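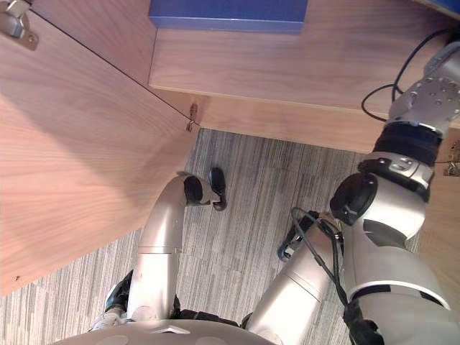
Cabinet task, teleop notes
April 15, 2019

Great session! Kamrul drove, I watched the operator view and logged, and Esperanza kept an eye on the joint temperatures. We're at 91 demos for the cabinet set now, and the whole Bemton collection stands at 2,265 episodes. I really like where this is going.

Things to remember:

Reaching in over the shelf with the right arm is still the fiddly part. With the door swung wide, the left leg stands right up against its edge, so park the base first and leave it alone. Kamrul tried inching forward mid-reach and I tossed that one.

Watch the cable by the right foot. It loops on the carpet and runs back over the leg to the arm. Velcro before next session (Volker has the good kind).

Two-handed holds are so much nicer with the new Fureo glove mapping! The left thumb gets its own gain now, and Kamrul can set pressure on an edge without the other four fingers creeping along with it. I had him do 15 holds in a row just to feel the difference, and he was grinning by the end.
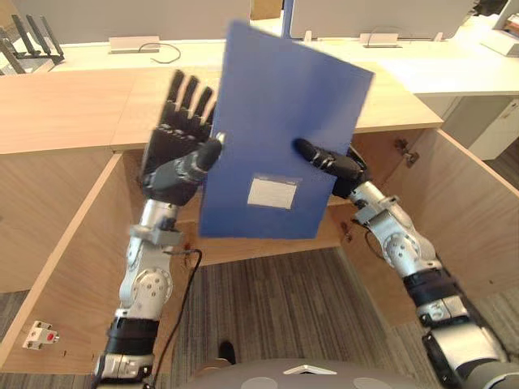
Blue folder, left thumb on one edge, curled right fingers on the other.

Still want to try: a lower right elbow on the approach, and a slower close on the right hand. Saeed thinks 37 ms of smoothing is too much for the fingers and I'm starting to agree. Yabsira has the replay script, ask her before relabeling anything.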